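Nunulard Hand-Guide Kit

Item 358 — ships in 9 days

Hi, I'm Rajkumari Khurana, and I put these kits together in my shop in Patbridge. The Hand-Guide Kit is what I use myself when I want to show an arm a job by doing it: you squeeze a handheld trigger, the gripper follows along, and the whole run gets saved so you can train on it later (or just play it back and wince at your own driving!).

The part I get asked about most is the wrist camera. It looks out over the fingers, so what you see while you're steering is what gets recorded with each run. I do nearly all my practice on tool pickups, and a hot glue gun is my favorite because the cord is such a pain. Start with the fingers spread wide and take your time lining up — you'll want both pads in sight before you squeeze. 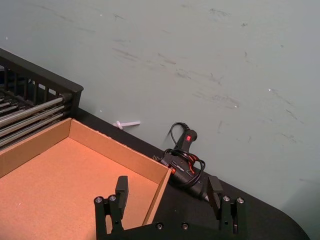 What you get

Handheld trigger with wrist strap
Wrist camera and bracket
Two bolt-on fingers with raised inner pads
Cable, 43 inches
Sellov recording software, one seat

Setting it up

Bolt the fingers on first, then the camera, then plug in the trigger. Sellov finds everything by itself on most computers, but if it doesn't see the trigger, unplug it and try the other port. I usually drive the arm around with nothing to pick up for a few minutes, just to get my hand used to it again.

Shallow open boxes work great as drop-off spots. With high sides you end up fighting the wrist the whole way down, and I've dented plenty of cardboard that way.

Will it fit my arm?

If you have a Subramaniam 2 it bolts right up. For anything else, send me a photo of your wrist plate before ordering and I'll tell you if I have an adapter. A new batch of those is coming in April. Spare pads are sold in pairs on the parts page.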